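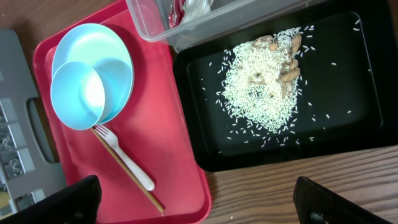 CIDTON, Thu 3 August — Can a robot clear up after lunch yet? Skiltley, the household robotics workshop in Cidton, has spent the summer asking that question of its two-armed Galtness system, and today it publishes the results. The answer is a cheerful "partly." The test table is set the way real kitchens end up, with a fork and a chopstick crossed beside stacked bowls, and peanuts in their shells lying on a heap of uncooked rice.

Galtness made 690 attempts at 11 chores. Carrying a bowl to the rack went best, and the team was delighted by how well the arms coped with plates — a job that defeated last year's version outright.
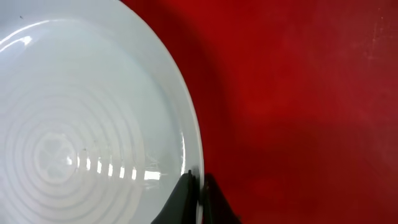

Gripper fingers holding a white plate by its edge.

"I grew up washing dishes for 10 people, so I have strong feelings about this work," said project lead Hala El Ouafi. "Seeing the arms get a good hold on a plate made my whole week!"

Sponges are the current favorite in the workshop. They squash, they forgive a clumsy grip, and they let the team practice wiping motions at length.

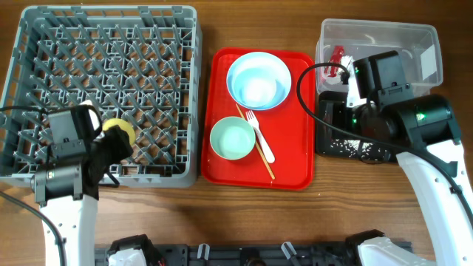 Thin items remain hard. Chopsticks were the lowest-scoring object in the report, and loose grains still take far longer than a person with a damp cloth would need. Skiltley puts both at the top of its list for the fall.
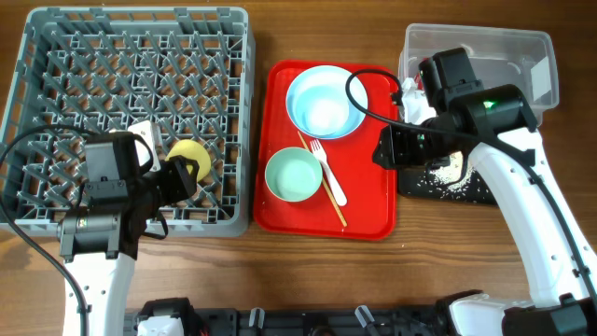

Ambros Bachmann wrote after reading an early copy that he would gladly wait 100 minutes for a clean kitchen, as long as he didn't have to stand in it.

A second round begins in October with new fingertips from Trummer. The full report is free on request from Rosalie Kälin at the Skiltley press desk.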